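Do Colored Mats Help People Put Things Back?
Project report, Workspace Organization elective
Malsha Saha, Zeyu Xie, Josphat Obura
Supervisor: Nicanor Lagos

1. Why we did this

Most advice on tidying a shared table says the same thing: give every object a marked spot and people will return it there. The Votby handbook we were given in class repeats this on nearly every page and backs it up with one before-and-after drawing. We wanted to know if the claim holds for a plain tabletop with plain objects, and we went in doubting it. Our own kitchen shelves at home are labeled and they are a mess.

2. Materials

The setup was kept cheap. We used a beige tabletop, flat square mats in different colors, and dark blue blocks as the things to be put away. The blocks have no label and no front or back, so a person has only the mat to go by. A flat, pale piece was also part of the layout trials, to see if a neutral marker would do the job as well as a colored one.

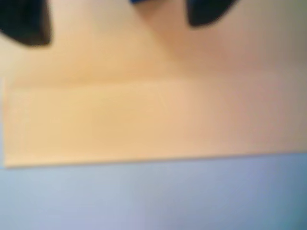

Figure 1. Pale flat piece on a light blue surface.

Zeyu argued for the pale marker from the start. His point was that bright colors look childish in an office and would be taken away within a month. Malsha thought a beige marker on a beige table was close to no marker. Both of them had a point, and the results did not settle it.

3. Procedure

We asked 25 students from the second-year group to clear the table after a short task. Each person did it twice, once with the mats down and once with a bare table and a written note saying where things belonged. That gave us 50 clear-ups. We gave no demonstration. A block was scored as returned if its whole base was inside the square.

The written note was the handbook's own wording, shortened. Two people asked what it meant, and we told them to do what they thought was right.

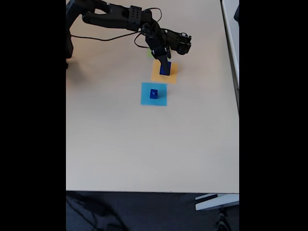
One block to a mat was the rule we settled on after a messy first trial. With two blocks to a mat, people stacked them, lined them up or laid them down, and we spent more time arguing over the scoring than watching. The single-block rule is easier to score. It also makes the test easier than any real table, where a spot has to hold a stapler and whatever was left on top of it.

4. Results

People were tidier with the mats than with the note. We expected that much. The gap was smaller than the handbook promises, though, and most of it came from the first few people, who seemed to treat the note as optional. Once Josphat began handing it over in person, the two conditions came out much closer.

Color made less difference than we thought. When we swapped 3 of the positions without telling anyone, most people used whichever mat was nearest and free. So the mat works as a place to put something down. We found little sign that anyone connects a color with an object after a single session.

5. What we would not claim

Everyone knew they were being watched – that alone could explain most of the tidiness. Each session lasted 30 minutes, and a habit takes longer than that. We also picked blocks that fit well inside the squares, and this helped our numbers.

Shaohua Jiang, who read our draft, suggested leaving the mats in the common room until June and checking them without notice. We think that is the only version of this test worth much. Until it is done we would tell the department to hold off on buying the Brokell marking set.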